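Robots at Work
The arm that comes by the month
By Syahrul Sinaga
July 27, 2022

Risow has been hiring out robot arms to small workshops since December. The company works from two units on the Rutdale estate, and what it offers is simple enough. You pay 900 pounds a month, a van turns up with an arm, a table and a laptop, and someone stays for the first day to get you going. When you have had enough, the van comes back.

The package is called Bateo. I spent two days with it at Risow's own test bench and another at Fawzy, a firm that packs craft kits and has been on the hire scheme since spring.

Most of the price goes on the arm, but the table deserves a mention first. It has a blue top full of round holes in a regular grid, so fixtures can be moved and put back in the same place. A printed black-and-white marker near one corner gives the software a fixed point to measure from. If the table gets knocked, you run a short check and the positions are corrected. I knocked it twice on purpose and the check took less than a minute each time.

For practice, Risow supplies a wooden board and a set of coloured plastic blocks. The shapes include stars, cylinders, a heart and a cube, and they come in red, yellow, green and blue. The first lessons ask you to bring the tool down next to one block without disturbing the others. It sounds like a job for a child, and I needed most of a morning to get it right.

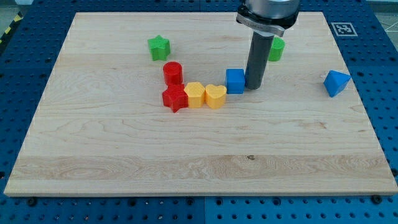

The trouble is mostly one of spacing. A block standing by itself is easy. Put several close together and you have to think about which way the tool comes in and what is standing behind the thing you want. The software lets you set an approach height and a slower speed for the last stretch, and I ended up using both all the time. The default height is too low, in my view. Risow says it will be changed in the next update.

Teaching a new job is done by guiding the arm to each point by hand and pressing a button. Jobs of up to 50 points can be saved on the basic plan. That was plenty for everything I tried, though Fawzy has already gone past it and pays extra.

At Fawzy the arm does one thing, which is to place small parts into trays. It fills 300 trays on an ordinary day. The packing manager told me a quick person is faster over an hour, but the arm doesn't slow down after lunch - and the person can be checking orders instead. Two of her staff learned to set up new jobs in the first week. A third tried it and went back to the packing line.

There are some weak points. The manual is thin, and the section on error messages lists codes with hardly any advice beside them. Phone support was good when I rang in the morning and slow late in the day. The laptop has to stay plugged in, so you need a socket close to the table. Delivery is included, but only within 50 miles of Rutdale, and past that the charge climbs quickly.

The shortest hire is two months. Anyone thinking of it should measure the doorway first, as the table arrives in one piece and doesn't fold.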